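Category: Guides > Demo Cell > Open Day Set-Up
By Enda Carroll, January

Section 4. Running the block-sorting demonstration for visitors

Use this section with the Semach two-arm cell. Read Section 2 (power and stop circuits) first.

4.1 Before the doors open

1. Check that the kraft paper lies flat and the blue tape grid has no lifted ends.
2. Set out the yellow and lavender plates, one block of each color, and load job 233. 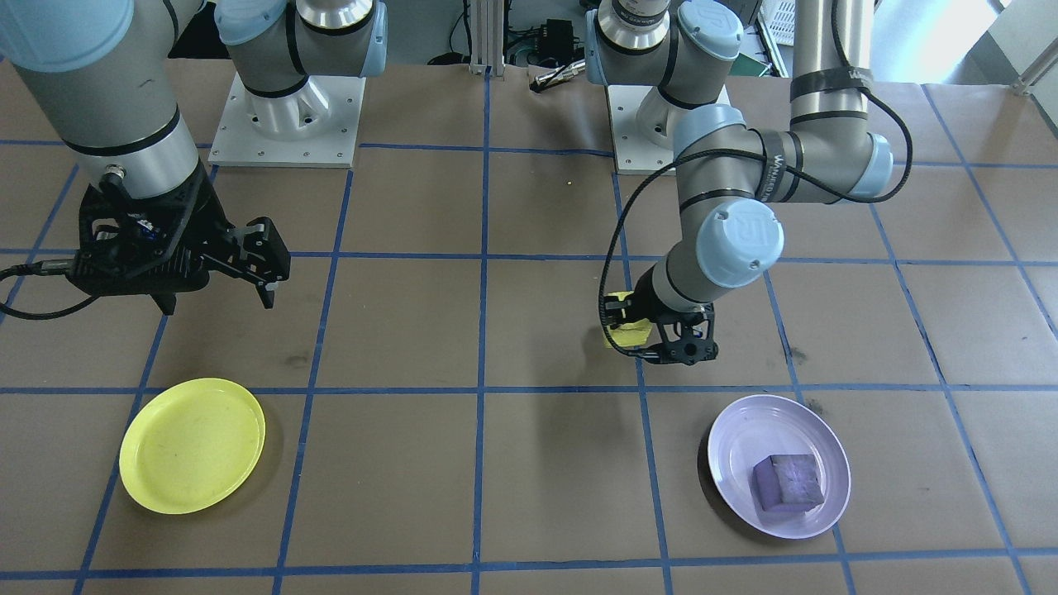

3. Set the speed override to 50 percent. Do not raise it while guests are in the room.
4. Jog each arm through its home position and confirm that both grippers open fully.

CAUTION: Keep hands off the grid whenever either arm is enabled — this includes picking up a dropped block.

5. Run one full pick with each color before the first group comes in.

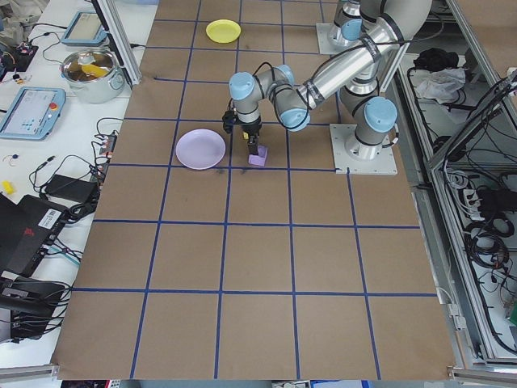
4.2 With a group present

1. State the task: each block goes to the plate of its own color.
2. Start the cycle from the pendant. The operator stays within reach of the emergency stop.
3. If fault 1053 appears, stop, clear it, and restart from step 1.

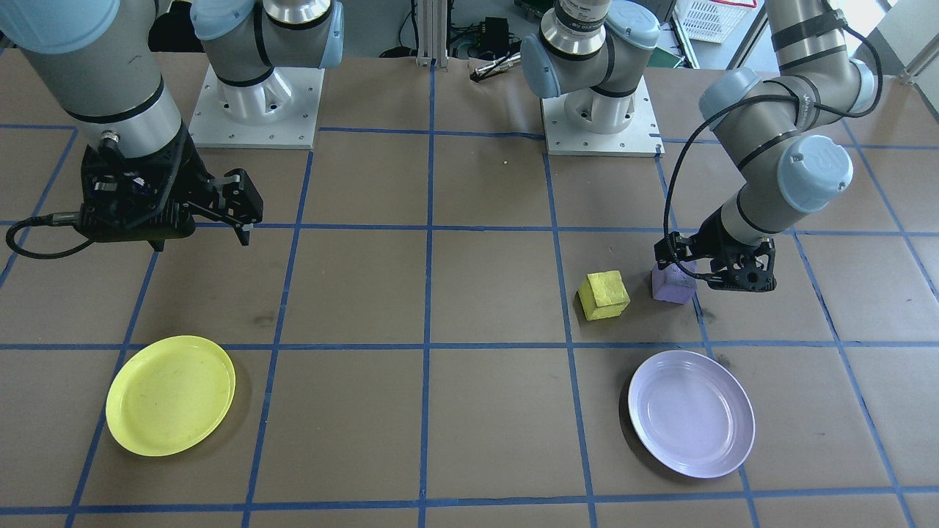 Can a visitor choose where the blocks start?
Any grid square inside the taught area can be used. Stop the cycle and disable both arms before the operator moves a block.

4.3 Notes from the last open day

NOTE: Groups asked to see the same pick again. Allow time for 2 cycles per group.

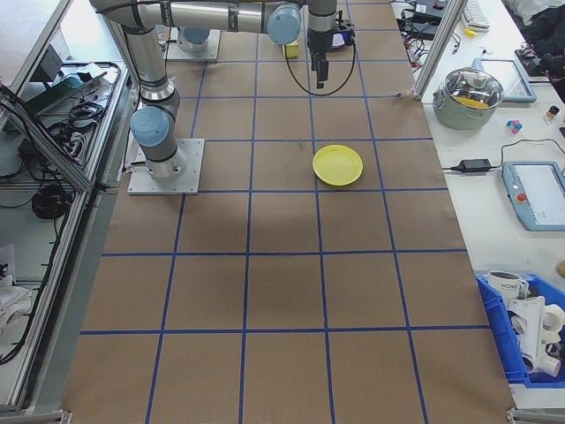
ZIVUMURA HALL, Thursday — Daithí Duggan ran the afternoon groups with the Tsolakis job list. Plate positions were re-taught once, after the paper was replaced. Log any re-teach on the cell sheet before shutdown.

Related items
Section 2: Power and stop circuits
Section 5: Replacing the paper and tape
Nutetti gripper finger adjustment
Fault code list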